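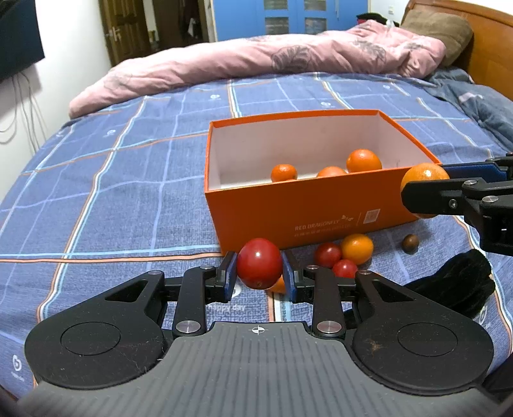

2021-05-26 工作记录:《Dolance》简介改稿与二校

接着上次没写完的部分。译稿正文已经交到二校,封底简介和Iltport商品页的简介还没定。今天主要弄这两样,下午跟Tài Lò对了一遍人物称呼,顺手把读者词条库清了一轮。

一、底稿情况

Quách的原书是一本双线爱情小说,女主角阿湄在港口小城开修表铺,男主角是来拆她那条街的工程监理。两个人在书里其实早就认识,中学时通过信,但是只有男方知道这件事,读者到第九章才知道。原版简介第一句就把通信的事说了出来。我觉得不该照搬,先记在这里。

二校稿排出来573页,比预估的厚。原因是第二部分的信件全部单独起行,又加了落款缩进。排版那边问能不能把信件改成楷体、不另起页,我同意了,样章回来再看。页数降下来以后书脊要重算,封面暂时不要送印前。

二、简介第一版(已废)

原样抄一份留底:

“阿湄从不相信命运,直到命运敲开了她的店门。他英俊、冷静、不近人情,偏偏要拆掉她最珍惜的一切。当旧日的信件重见天日,两颗心能否跨越时间,再次相遇?”

问题:
1. 换个书名也能用。店门、旧信、两颗心,哪一本都套得上。
2. “重见天日”把第九章漏掉了。
3. 末尾反问句。Iltport首页上同类书的简介几乎都这么收,我们跟着写就淹在里面。
4. “英俊”原文没写过。男主角在书里只有外号和走路的样子,Quách故意不写脸。

三、简介第二版

思路是从阿湄的毛病写起。她修表很准,过日子永远迟到,房租迟交,拆迁通知也拆晚了。原书开头的笑点基本都在这里,简介里一点没有,读者会以为是本苦情书。

“阿湄能把一块停了三十年的表调到分秒不差,自己却没有一次准时到过任何地方。等她终于拆开那封拆迁通知,异议期限已经过了两天。现在她得去求那个在听证会上被她泼过一杯凉茶的监理。他说可以帮忙,条件是她得陪他回老家,参加一场他不想一个人去的寿宴。”

比第一版好。假扮情侣这条线读者爱看,原书也确实有,第三章到第七章都是。凉茶那段在第一章结尾,不算剧透。

还没解决的:
“求”字太重,阿湄的性格是不求人的,原文她是上门吵架,吵到一半才改口。试过“找”,太轻;“缠上”又成了另一种女主。先用“去敲……的门”。
“寿宴”要说明是谁的寿宴吗?Tài Lò认为要,说“外婆的寿宴”马上就有画面。我没意见,加三个字。
字数超了一行。Iltport商品页手机端折叠之前只显示开头那一点,所以最前面一句必须独立成立。现在第一句单独看可以。

四、小范围试读

上周把第一版、第二版和原版直译一起发给读者群里愿意帮忙的人,收回来130份答复。答复里有相当一部分只填了选项没写理由,统计时照样算。结果第二版领先,直译第二,第一版垫底。差距没有我想的大,直译那版比预料的受欢迎。

翻了写理由的那些,选直译的人多半说“知道有通信这件事,才想看他什么时候说出来”。这个意见要认真对待。我一直把通信当成谜底,他们当成悬念。两种读法都说得通。Quách自己的版本把它放在第一句,也许就是这个意思。

另外几条抄下来:
“凉茶笑了。”
“监理是什么职业,听起来不浪漫。”(没办法,就是监理。)
“看到拆迁以为是纪实。”
“第一版像我看过的书,但我想不起来是哪一本。”

Tài Lò的意见是做一个第三版,保留第二版的开头,末尾加半句暗示男方认得她。比如“他没有说的是,他认得她的字”。我读了几遍,觉得可以,信息给到这里正好,没说通信,也没说是什么时候的字。缺点是跟前面的语气有点脱节,前面都在闹,这里忽然静下来。先放着,明天早上再读一次。

五、称呼统一

二校里最乱的是称呼。原文两人互相用的代词随关系变,中文里只有“你”和“您”,不够用。之前的译法前后不一致,今天跟Tài Lò定成下面这样:

第一部分:阿湄对监理一律称“先生”,带刺。监理对她称“店主”。
寿宴几章:当着外人互叫小名,私下立刻改回去。改回去这个动作原文没有写出来,全靠代词,中文要靠称呼补足,不另加动作。
第九章以后:不再用“先生”。阿湄叫他全名,只有最后一封信里写小名。
外婆始终叫阿湄“修表的”,到最后一章也不改。Tài Lò本来想让外婆最后改口,原文没有,不加。

“店主”有个麻烦,第五章街坊也这么叫她,读者会分不清是谁在说话。街坊改成“老板”。全稿替换时要逐处看,不能一键换,第二部分有一处“店主”指的是隔壁米铺。

六、Andix词条库

把全稿导进Andix跑了一遍重复用语,出来3056条。大部分是误报,人名、地名、量词都算进去了。过滤规则需要重写,今天只来得及手工看情绪词那一栏。

结论:
“心跳漏了一拍”类的说法太多,原文用的是不同的表达,到我们这里全译成了同一句。这是我的问题,前半部是我译的。已经改掉大半,只留寿宴敬酒那一处。
“嘴角微微上扬”也是。监理在原文里是“看起来像在忍一个喷嚏”,初稿为了顺把它译平了,恢复。这个比喻后面还要呼应,第十二章他真的打了喷嚏。
“不由得”删。删完读了两章,没有一处觉得缺。
雨。这本书下雨的地方非常多,原文如此,不动。

Andix导出的表格中文引号会变成直引号,贴回稿子之前记得先转。上次就是忘了,排版那边找了半天。

七、第七章那场吵架

单独记一下。阿湄在回程的船上跟监理吵,吵的内容是他把她的伞借给了表妹,其实两个人都知道不是伞的事。原文对话很短,没有提示语,一来一往将近一整页。初稿里我加了“她冷冷地说”“他沉默片刻”,今天全部去掉重读,节奏对了,但是中间有一处会数错人。

处理办法:在第六句对白里加一个“先生”。阿湄一叫先生,读者就知道是谁了,而且她这时候本来就该故意用回这个称呼。改完念给Tài Lò听,没有数错。

“伞”后来在第十四章回来过一次,监理还伞,伞骨修过了。二校稿这里译成“新伞”,错了,必须是原来那把。已在页边标红。

八、封面文案

编辑部给的腰封词是“欢喜冤家天花板”,要求保留“欢喜冤家”四个字,方便归类。可以保留,“天花板”不要。备选:

“欢喜冤家,一个总迟到,一个一直在等。”
“他来拆她的店,先拆了自己的台。”
“欢喜冤家,渡轮往返。”

第一条漏底,“一直在等”跟通信那条线太近。第二条俏皮,可是书里他没有真的拆台,而且没有那四个字。第三条Tài Lò喜欢,我看不懂的人会觉得是旅行书。都不满意,再想。

九、未完

第三版简介定稿,发Quách过目。她回信慢,要留出时间,七月上架的话这周必须发出去。
楷体样章。
书脊重算,等样章页数。
第十四章“伞”复查,连同第二章第一次出现的描写一起看,颜色前后要一致。
Andix过滤规则,把量词和人名排除掉,再跑后半部。
后半部是Tài Lò译的,情绪词由我来看,前半部换给Tài Lò看,自己看自己的看不出来。
商品页分类标签,Iltport那边只能选两个,“都市”和“轻喜剧”,还是“都市”和“久别重逢”?选后者等于又把通信的事说了一半。倾向前者,等第三版定了再说。

补:临下班又看了一遍简介第二版,“停了三十年的表”,原文是“停了很久的表”,三十年是我写的。正文里那块表是外婆的,停了多久有交代,在第十一章,要去核对,对不上就改回“很久”。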